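Teaching by hand – speaker notes
Wichai Phromma, Dutthorpe meetup, April 2019

Slide 1. Title. Say who I am, say I work on the Travodum project, move on. Ask for questions at the end, except if the sound drops.

Slide 2. Leave up while people sit down.

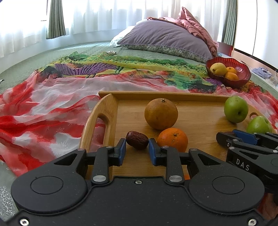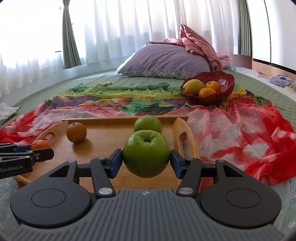 Hand-held grippers, fruit on a tray.

Slide 3. Two ways to show a robot a task. One is remote control: a person drives the arm and we record what the arm does. The other is to give the person a gripper to hold and let them do the job directly. We started with the first. Grecu, our old remote setup, is still in use for anything where the arm has to reach around itself.

Slide 4. Remote control, good and bad. The recorded motion is one the arm can do, by definition. But it's slow, and new operators are bad at it. Most of them needed some 4 hours before we kept anything. You can't feel how hard you are squeezing. Mention the pears.

Slide 5. By hand. People get going in minutes. They also move too fast and twist their wrists in ways the arm can't follow, so part of the data gets thrown out. In our first batch we recorded 400 demonstrations and dropped 99. Pause here, someone always asks why. Answer: mostly wrist angle, then lost tracking.

Slide 6. Two hands. Harder than it looks on paper. With one gripper you only worry about the object. With two you have to keep the idle one out of the way, and people forget it. We now tell them where to park the idle hand before each take.

Slide 7. Small things and big things. A dried date and an apple are different problems. The small one is about lining up the fingertips. The big one is about opening wide enough before you arrive – come in narrow and you push it away. Show both clips, skip the second if running late.

Slide 8. What we ask people to do. Start with the fingers open. Go at half your normal speed. If you drop something, keep recording and pick it up again. We want the recoveries. Early on we deleted them and the trained arm just stopped after a miss.

Slide 9. Rooms. We used one lab table for 7 weeks and the policy learned the table. Homes are better. Change the cloth, change the light, move the tray.

Slide 10. Next. Skandititz release planned for May, recording tool only, no models. Contact details on the slide.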